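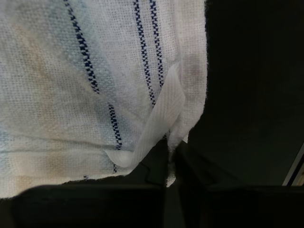 Tea towel, stained, in the grip. Hardest thing in the kitchen drawer.

Right, quick one tonight as I've got to be up at five. Somebody in the comments under the dishwasher post asked whether machines can do chores yet and I said "sort of" and then felt bad about it for a week. So. Towels.

Towels are my test now. Forget the kettle, forget the hoover (robot hoovers have been fine for years, mine gets stuck under the same chair every Monday but fine). Give the thing a tea towel and ask it to fold it. A cup is a cup whichever way up it is. A towel is a different shape every single time you pick it up, and it has no handle, and the hem flips under on itself, and when you pinch the middle you get a lump and not a corner. Corners are the whole job really. Find two corners and you've nearly folded it. Find one corner and a bit of hem and you've made a sausage.

And clean ones are the easy version! Real tea towels have tea on them. Curry. Whatever that is round the cooker. I want to know if it spots a stain and puts the towel back in the wash, or just folds it up neatly with the brown bit on the inside, like I do.

I keep a tally in the back of my work diary, every clip of a machine folding cloth that I've sat through start to finish at normal speed. 349 so far, yes I know. My rule is it has to be real time, no jump cuts and no hand coming in from the side to tidy up. Only 3 of them would have passed in our house, and my mum would of failed one of those.

Speed is the other thing. I timed myself on Sunday's wash, one tea towel in thirds then half, and I'm not quick. Few seconds. The Hustolon people put out a long clip in November, one bath towel, one take, and it ran 375 seconds. Over six minutes! For a towel! I made a brew during it. But - and I do mean this - it got there, on its own, and two years ago I'd have been watching it push a rag round a table till somebody switched it off. So fair play. 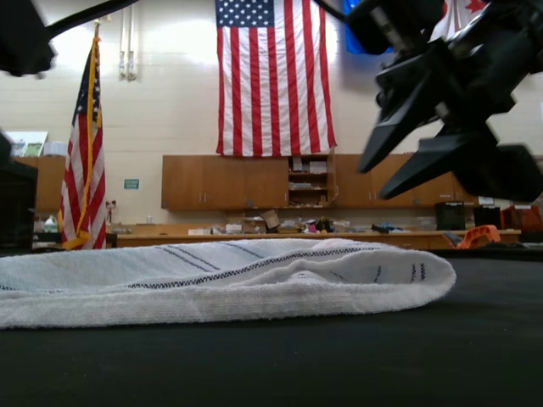 Folded over on the table, plenty of cloth still to go.

This stage is where I stop trusting the clips, by the way. Towel folded over, looks lovely, everyone claps. But is it lined up? Is the loop at the fold flat or is there another bit of cloth shoved up inside it? On a shelf that matters. I did four years on the packing line at Hendricks before this job and we did linen for hotels, and a fold that's out by a thumb's width means the stack leans by the time you get to ten. Then it goes over. Then you're refolding ten.

We did have a folding machine at Hendricks, proper old thing, sheets only. Rollers and belts. You fed it two corners and it did the rest faster than you could load it, 532 sheets on its best hour, somebody chalked it on the side. So machines COULD fold, before any of this. They just couldn't do the bit where you pull a sheet out of a wet knot and find the corners, and that was us. Still is, at the Zaltthorpe site, from what I hear. Same rollers too.

That's my answer on shop floor v house I think. Shop floor, you can change the job to suit the machine. Same sheet, same size, same way round, all day. In a house the job is whatever's in the basket. Socks in with towels. A fitted sheet (don't).

Things I'd like the next lot of demos to show, if anyone from Clurkow or wherever is reading:

- start from a heap, not from flat
- one towel that's gone thin and one thick one
- stripes that don't line up, so it can't cheat
- do it twice running without a reset
- let it mess up and show me what it does after

That last one's the big one. I mess up a fold, I shake it out and go again, I don't even notice I've done it. A lot of the machines just carry on folding the mistake.
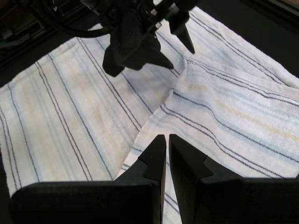 Ottoline67 commented that I'm being far too soft on the shake-it-out question, and that until a machine can tell its own fold has gone wrong the speed doesn't matter at all, she'd happily give it the whole night to do the basket as long as she didn't have to redo it in the morning.

And yes ok, that's a good point, the whole night. I hadn't thought of it like that. I keep timing them against me and I'm stood there wanting my tea. If it's going while I'm asleep then six minutes a towel is fine. Twenty towels, two hours, who cares. Depends on the noise. And what it costs to run, and no one ever puts that on the clip.

So am I buying one? No. Would I have one on loan for a month if somebody dropped it off? Tomorow. I'd clear the ironing board out and everything.

Bathroom cleaning next time, if I get chance. Got a page of notes on taps allready. Bed.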